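Home Forums Household What Is It? New Posts Search Log In

Thread: Grey dome with a button and three prongs, on a black column. Any ideas? 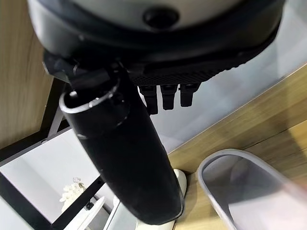
The dome, the prongs underneath and the column going down to the base.

schacko
Posted 2021-05-20
Picked this up in a mixed lot from the Bellis resale place in Soltside. The lot was mostly kitchen and workbench stuff, 16 dollars for everything, and I mainly wanted the baking pans. I've been through the whole house trying to match it to something and I'm stuck.

There is no maker's name that I can find. I haven't pressed the button much and I don't want to take the clamp off until I know what I'm dealing with. What is it, and is it worth keeping the parts together?
Saranya Chacko

dellroad
My first thought was a desk lamp. Dome on top, arm, base. The button on top would be the switch.

pinewhistle
Not a lamp I'd buy. Why would a lamp have three prongs hanging under the shade, all different lengths?

dellroad
Could be feet for a diffuser that went missing. I did say first thought.

K_Ostrow
The prongs are what I'd go on. They step up from left to right, and each has a little ridge where it meets the rim. That looks to me like something is meant to sit on them or slide between them. I'd guess a holder of some kind, maybe a stand for a hand tool, with the dome as a cover.

millpond311
I think the column may be the main item. The top end is open with a metal ring around it, so it might be a tube that holds something or takes an insert. The bracket could be somebody's later addition to hang the dome on it. I've seen a lot of clamp-on things joined that way in estate boxes and half of them never belonged together.

schacko
That hadn't occurred to me. The dome and the column do have a different feel to them. The column is matte black all the way and the dome is lighter and a bit shiny.

pinewhistle
Then the white base makes three. Black column, white foot, grey and white top. I agree with millpond, it's a marriage.

K_Ostrow
I don't agree. Plenty of products mix black and white parts. The rim on the dome is black and so is the bracket, so somebody may have planned it. You can't call it a marriage on color.

millpond311
Fair, but you can't call it factory on color either. The knob at the clamp looks like a screw type. If it turns by hand, back it off a little and see whether there's wear underneath. If the finish is clean under there, it hasn't been on long.

schacko
I can do that tonight. Anything I should watch out for?

millpond311
Hold the dome up with your other hand before you loosen anything. Lay a towel down first. If it's tight, leave it.

tobben
Is that grid pattern on the underside of the rim actual holes or just texture? If it's holes I'd say air or sound goes through it. If it's texture it's only for grip.

schacko
I can't say yet. It's fine enough that I'd need a magnifier. It's on the right side, and the left side is smoother.

tobben
Then I'd check that before the clamp. Try a bright flashlight at a low angle. My old Provmont heater had a panel I took for mesh and it was solid plastic.

dellroad
If it's holes I withdraw the lamp.

pinewhistle
You can withdraw it now.

gretnaline
Joining in to say don't clean it with anything strong until you know. I used Okex on a glossy grey housing and it went cloudy in one wipe. Warm water and a drop of dish soap is plenty. If you want to get dust out of the recess by the button, use a dry paintbrush. I wouldn't sand any of it, not even with 400 grit.

K_Ostrow
Agree on the cleaning. Saranya, can you measure the column across the open end? If it comes out to a standard size we might find what fits in it. Same for the gaps between the prongs.

schacko
I'll get the calipers out. The column narrows a bit toward the bottom to my eye, so I'll measure both ends.

millpond311
That could be the angle. Measure it anyway.

pinewhistle
As for keeping the parts together, yes. Bag the small stuff and tape a note to it. I split up a set once, sold the base for next to nothing, and then found a buyer who would have paid 60 for the lot.

dellroad
Still a little bit lamp.

schacko
Noted. Measurements and the flashlight check to follow. I'm leaving it in one piece for now — clamp and all — and I'll post again under this thread.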